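January 12, 2020

Writing the obituary

My aunt died just after New Year's, and I was the one who ended up writing her obituary. I had never written one. I'm putting down what I learned while it is still fresh, mainly for my cousins, who will have to do this again at some point and may want to start from my notes.

The funeral home gave us a form to fill out. It asked for full legal name, maiden name, date and place of birth, parents, marriage, schools, employers, church and survivors. I thought I could do most of it from memory. I got as far as the second line. Her birth certificate says Mosier, which was her father's name, but her school records and her baptism are under Gulyás, her mother's family name. She used both until she married. We put both in the notice, with Gulyás in parentheses, so that people who knew her as a girl would recognize her.

The paper charges by the line. My first draft was 48 lines and the one we ran was 37. What came out was mostly her jobs. She worked at Skindano for 11 years in the billing office and then at Vovitz until she retired in 2000. In the draft I had explained what she did at each place. In the final version there is one sentence with both names in it. The funeral home's website doesn't charge for length, so the long version went there. If I had known that on the first day I would have written the long one first and not worried about it.

The survivors took more time than anything else. We had to decide whether to list the grandchildren by name or give a number, whether to name the spouses, and what to do about a former son-in-law who had driven her to appointments all last summer. He is in the long version. My mother wanted the great-grandchildren named too, and they are, in order of age. I called three different households to check spellings and found I'd been spelling one of them wrong on birthday cards since she was born.

A few practical things. The deadline at our paper is noon for the next day's edition, and they want to confirm the death with the funeral home before they print anything. Send the photo as a separate file. Have someone outside the house read the proof, as we had all stopped seeing the words by then. The proof we got back had the visitation starting at 4 in the morning, and it was my sister's neighbor who caught it.

We asked for memorial gifts to the library in place of flowers. Some people sent flowers anyway and they were nice to have in the room.

The burial won't be until June. The ground is hard now and two of her grandchildren are overseas until spring. The notice says "burial at a later date," and I'll need to place a second, shorter one when we have the day. I saved all the drafts in a folder along with the form and the list of spellings.

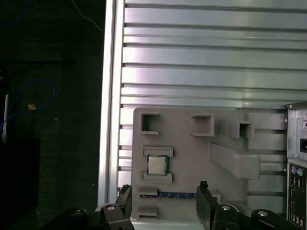

The library has already written to my mother with the names of the people who gave, and she has started on the thank-you cards. I told her I would do the addresses.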